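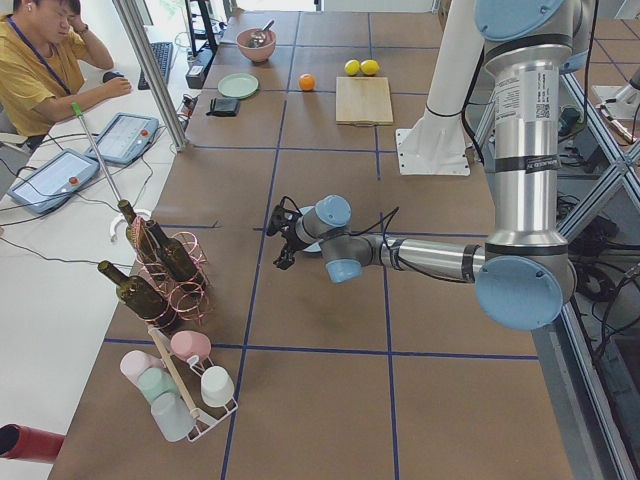
The long table, with the bottles and the cup rack on the left and the bowl at the far end.

Tips from the bench: plates, bowls and a robot arm

In February we had a plate go over the side of the table. The arm had closed on the rim, lifted, and lost its grip part of the way across. The plate was plastic and came to no harm, but it landed close to Chibuzor Garba's foot and the arm carried on to the rack as if it still had something to put there. We stopped it from the pendant and spent the rest of the afternoon working out what had gone wrong.

The fault was dull. One finger pad had a film of washing-up liquid on it. The cups had been washed that morning and put back without a proper rinse, and every cup the gripper picked up left a little more behind. By cup six or so the pads were slick. The plate was the first flat thing it tried after that.

Most of what follows comes out of that afternoon.

Washing and drying

Rinse everything twice. Dry it with a cotton cloth and leave it to stand for an hour. Tea towels that have been through fabric softener leave a film of their own, so keep a separate pile.

Wipe the finger pads with a damp cloth before the first run and again after lunch. Don't use kitchen spray. Itziar Requena tried the Kultel degreaser on an old pair of pads and they went hard at the edges within a week.

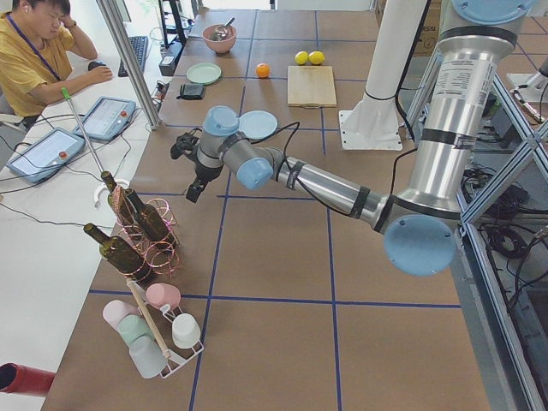

Gripper open next to the light blue plate, with the chopping board further back.

Picking up plates

A plate lying flat is harder than it looks. The fingers need to get hold of the rim without pushing down on the table. If you hear a scrape, stop and raise the pick height by 2 mm, then try again at slow speed.

Have the arm wait for a moment after the lift and check the finger gap before it travels. Ours didn't. It does now, and if the gap reads fully closed it stops where it is. Baltasar Arroyo added the check the same evening.

Keep glass away from the travel path. Bottles go in the rack and stay at one side until it is their turn.

Stopping it

Keep a pendant within reach of whoever is watching. Move the keyboard if you have to. Press stop first and work out what happened afterwards, and never try to catch something the gripper has dropped.

Before you reach over the table to tidy up, check that the arm is stopped, and say out loud that you are going in.
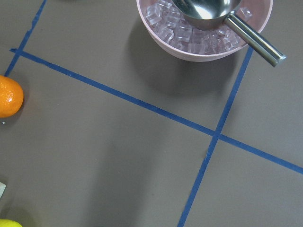
Plastic ice cubes in the pink bowl. The scoop handle sticks out over the rim.

Bowls, scoops and spoons

A long handle over the rim will tip a light bowl if the gripper knocks it. Turn the handle away from the side the arm comes in on. Put some weight in the bottom as well; plastic ice does the job and can be rinsed with the cups.

Polished handles show fingerprints and hold grease. Same rule as the plates: rinse twice, cotton cloth.

Our log stands at 93 lifts since the check went in, with one stop, for a wet spoon.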